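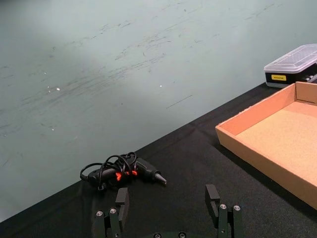

Can the Nitberg two-finger gripper be fitted without replacing the wrist plate on our arm?
Any arm with the standard four-bolt flange takes it directly; older Lestero arms need the adaptor ring, sold separately.

Nitberg Parallel Gripper, wrist camera version
Supplied by Satti Automation. Page revised Apr 30, 2021.

Mass with camera bracket: 318 g
Maximum opening: 145 mm
Cable length: 400 mm
Finger tips: block type, dark grey, replaceable
Controller: Dinar or Lestero, firmware from August or later

Bench comparison
Kenta Ebihara ran the Nitberg against the Lestero parallel unit on one arm, 33 picks per gripper. Both handled rigid, flat-sided items. Results diverged on tools with a wound cord, such as a glue gun, where the Lestero fingers closed on the cord before reaching the body. Approaching along the barrel axis reduced the fault on both units. Open cartons were gripped by one wall only.

Camera notes
The fingertips remain in view at full opening. Black tools on black cloth give low contrast; fix exposure manually before calibrating. Colour balance is set in the controller menu.

Spare tips are sold in pairs. Screws are not included. Technical enquiries: Zarmeena Sandhu, applications desk.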